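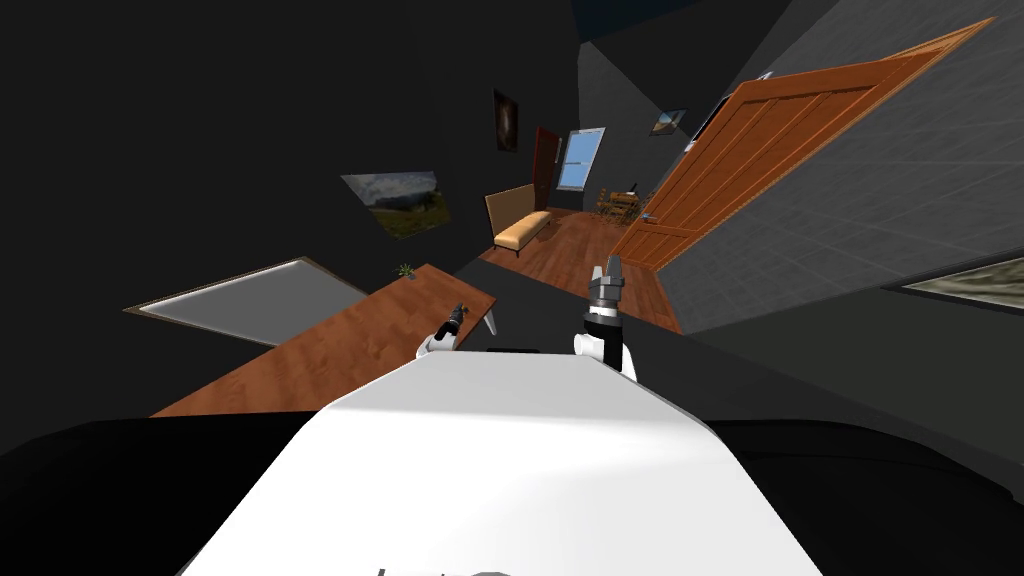
Two-arm build in the shed: sim first or just cut metal?

bindu_r
Joined June, 13 posts

Right, the shed build has a torso on paper, two arms on order and no money left, so I've spent my evenings driving the thing around a simulated house. The plan is a white two-armed upper body on a base, grippers from a Pongsiri kit, and all of it eventually living in our shared workshop between the bandsaw and the kiln.

The sim side is going well enough that I'm suspicious. Control loop runs at 100 Hz, the arms go where I send them, and nothing has caught fire, which already puts it ahead of my last project. Before I order the Lendex shoulder bearings (856 dollars the set, I had to sit down), does anyone think I should do more in sim? Or am I just playing dollhouse?

Pillard_Paul
Dollhouse. Order the bearings. You'll learn more from one stripped thread than a month of pretend furniture.

hvillanueva
Disagree with Paul, as is traditional. I skipped the sim on mine and found out the elbow hit the torso by listening to it. Sim is free and so is the elbow.

What's your head view like? Post one from the robot's own eyes with both grippers up. That's the pose where I'd want to know how much of the room the chest is eating.

bindu_r
Had one sitting on the desktop.
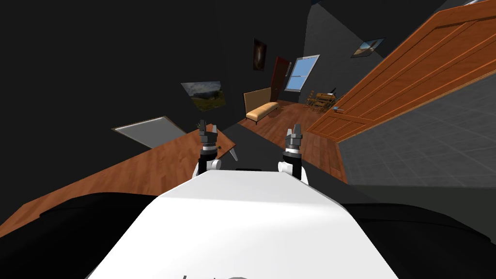
Head view, both grippers up, table to the left.

Before anyone writes in, yes, I know about the tilt. The whole house leans thirty degrees or so. I've got used to it and now my actual kitchen looks wrong.

Pillard_Paul
Lovely place. Does the sofa come with seasickness tablets?

hip_yanez
That's a roll offset on the camera mount, I'd bet my good calipers. Check whether the angle in your robot file is in degrees or radians. I lost most of a long weekend to exactly that and have the grey hair to show for it.

hvillanueva
Could be the base that's leaning and not the camera. Print the base orientation and the camera orientation separately before you touch anything. If you fix the camera and it was the base, you'll have two wrong things that cancel out until the day they don't.

Also that torso is huge from up there. The whole bottom middle is chest. How are you going to see anything you pick up close in?

bindu_r
I wasn't going to. I was going to have faith.

Fair point though. I could move the head forward, or narrow the top of the torso, but the batteries are meant to go in there.

B_McAlister
Don't narrow it. Raise the neck. I put a 104 mm spacer under mine, turned out of scrap aluminium, and could see the near edge of the bench for the first time. It looks like a startled emu but the neighbours have stopped commenting.

Pillard_Paul
A taller neck wobbles. Put a camera on each wrist and leave the poor thing's proportions alone.

B_McAlister
Mine doesn't wobble, Paul.

Pillard_Paul
I've seen the video, Bronwyn.

hip_yanez
Wrist cameras mean two more cables through two more elbows. Try the spacer in sim tonight, it's one number in a file. Then argue.

bindu_r
Okay. Tonight: print both orientations, check the units, raise the neck. Bearings stay in the cart until the floor is a floor. Does anyone have a mass for the Lendex housings? The listing only gives the colour.

B_McAlister
I'll weigh mine when I'm next in the shed. Remind me if I go quiet.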